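Febrero
Por Loureiro

4. Evaluación del kit Narkis en un entorno simulado

4.1. Alcance de la evaluación

En esta sección presentamos la evaluación del kit de manipulación Narkis, que la empresa Grernavus ofrece como paquete cerrado: un modelo virtual de la pinza, un conjunto de objetos con sus materiales y una interfaz para ejecutar tareas de agarre. El kit se distribuye con una licencia anual y está dirigido a laboratorios que desean preparar sus tareas antes de disponer del equipo físico. No evaluamos la versión física de la pinza. Todos los resultados de esta sección proceden de la simulación y deben leerse con esta limitación.

El fabricante declara en el manual dos propiedades que nos interesan de manera particular. La primera es que el contacto entre los dedos y las superficies metálicas se calcula con estabilidad también cuando la superficie presenta ranuras. La segunda es que las imágenes generadas por la cámara virtual pueden utilizarse para entrenar un estimador de pose sin un ajuste posterior del material. La primera afirmación la hemos podido comprobar en buena medida. Sobre la segunda tenemos reservas, que se exponen en el apartado 4.3.

4.2. Configuración y procedimiento

Se utilizaron 6 objetos del catálogo incluido, todos ellos con acabado metálico o cromado, y para cada objeto se definieron 6 orientaciones iniciales. La elección de objetos brillantes fue deliberada: en trabajos anteriores de nuestro grupo se observó que los objetos mates no permiten distinguir bien entre los simuladores, ya que casi todos dan resultados aceptables. El total de intentos fue de unos 1,000, repartidos de forma aproximadamente uniforme entre las combinaciones. Un intento se consideró válido cuando el programa terminaba sin error numérico y la pose final quedaba registrada.

La escena de partida no fue modificada. Conservamos la iluminación que trae el kit, el fondo de color uniforme y los parámetros de fricción recomendados. Esta decisión perjudica quizás al producto, porque un usuario experto puede mejorar los valores, pero nos parece la comparación más justa para el comprador que recibe el paquete y quiere empezar a trabajar. Solamente se cambió la posición de la cámara virtual, que en la configuración original queda demasiado lejos para estudiar la zona en que el dedo se apoya en la pieza.

Como referencia se empleó el entorno Clarura, que usamos en nuestro laboratorio desde hace varios años y cuyo comportamiento conocemos bien. Las mallas de los objetos se exportaron de un programa a otro sin simplificación. Los materiales, en cambio, tuvieron que ser definidos de nuevo, y por esta razón las imágenes de los dos entornos no son comparables píxel a píxel. Las comparaciones que siguen se limitan a la geometría del contacto y a los errores de la estimación de pose.

Para cada intento se guardaron la trayectoria de los dedos, la fuerza normal estimada y una secuencia de vistas cercanas. Las vistas fueron revisadas por dos personas de manera independiente, con el fin de detectar penetraciones entre mallas que el registro numérico no señala. Cuando las dos revisiones no coincidían, el caso se discutía y, si la duda permanecía, se excluía del análisis.

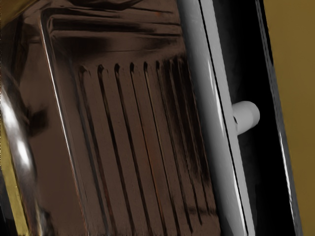
Figura 3. Vista cercana del dedo de la pinza junto a la superficie ranurada de un panel metálico marrón. Imagen generada por simulación.

4.3. Resultados y discusión

El cálculo del contacto resultó estable en la gran mayoría de los intentos. En las superficies con ranuras paralelas, que son un caso difícil para los métodos basados en descomposición convexa, no observamos las vibraciones que aparecen con frecuencia en Clarura cuando el dedo se desliza en la dirección de las ranuras. Las vibraciones sí aparecieron cuando el deslizamiento era transversal, aunque con una amplitud pequeña y sin llegar a expulsar el objeto. El manual no menciona esta diferencia entre direcciones, y pensamos que debería hacerlo.

El comportamiento en los bordes biselados fue menos regular. En algunos intentos la fuerza normal estimada presentó picos aislados en el momento en que el dedo pasaba del borde a la cara plana. Reducir el paso de integración elimina los picos, pero aumenta el tiempo de cálculo de una manera que, para un uso con aprendizaje por refuerzo, puede ser inaceptable.

Respecto a las imágenes, el estimador de pose entrenado solo con las vistas del kit mostró una confusión repetida entre los reflejos y las aristas reales de los objetos. Un brillo fino y recto a lo largo de un borde es una señal útil para localizarlo, pero el mismo tipo de brillo aparece también sobre cuerpos redondeados, donde se mueve con la cámara y no corresponde a ninguna arista. El material metálico de Narkis es muy reflectante en su valor por defecto, y el efecto se acentúa en las vistas próximas. Con una rugosidad mayor la confusión disminuyó de forma apreciable. Por lo tanto, no podemos confirmar que las imágenes sirvan para el entrenamiento sin ajuste posterior, al menos para esta clase de objetos.

Queda por comentar la interfaz. La instalación se realizó sin dificultades y los ejemplos funcionan tal como se describen. La exportación de las trayectorias, por el contrario, utiliza un formato propio cuya documentación es incompleta, y fue necesario escribir un conversor. Consultamos este punto con Grernavus, que nos comunicó que la próxima versión incluirá un formato abierto. Los datos de esta sección corresponden a la versión que se vendía en el momento del estudio.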